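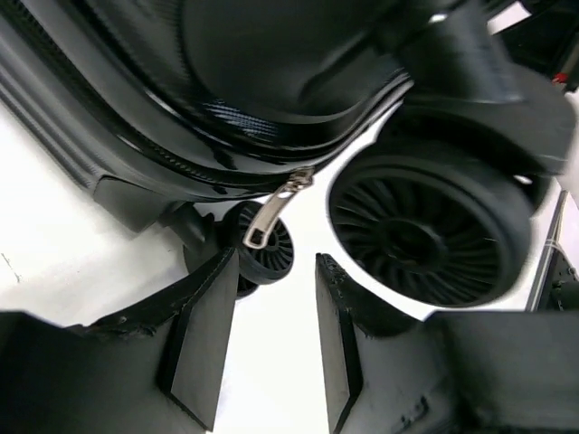

Three points dropped and a long ride home was how Teodoro Rosales summed it up, and few of the Nultthorpe fans filing out on Sunday wanted to argue with him. Their team lost 3-2 to Graltine after leading by two at the break, a habit that is starting to look like a policy.

The first half was almost enjoyable. Nultthorpe scored from a corner after 11 minutes, then again when the Graltine keeper came for a cross and met only the evening air. Over 500 visiting supporters sang about promotion, which was brave in September.

Graltine coach Līga Siliņa made two changes at the interval and moved Zariņš up front. He scored within a minute of the restart, then leveled it from 30 yards with a shot the Nultthorpe defense watched with real interest. The winner came off a Nultthorpe knee in stoppage time – easily their cleanest contact of the half.

Siliņa said her players "stayed patient." The Nultthorpe bench offered no comment, apart from the ones that earned a yellow card.

Graltine move up to fourth. Nultthorpe host Unero next, with their captain suspended and the right back doubtful.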